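How Do You Shop for a Robot?

Say your school wants a robot, and it has 224 dollars. That sounds like a lot until you go shopping.

The first thing to buy is the hand – robot people call it a gripper. Lensa Workneh, who plans the robot budget at Sorkholm School, pays 60 dollars for two plain fingers. Five would cost more, and you'd only have to trim the nails.

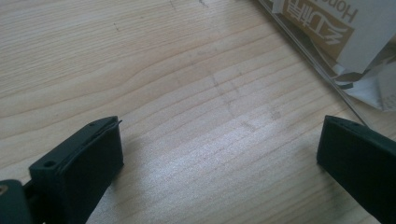 Two gripper fingers and a bagged packet on a wooden table.

Next come spare screws, 18 dollars. Screws roll under things. Put them on the list now.

Then write down what the robot will pick up. Bags are slippery, so soft finger pads may be worth another 26 dollars.

Add it all up before you spend any of it. What's left is 120 dollars, and you still need an arm.

Last updated: 5th August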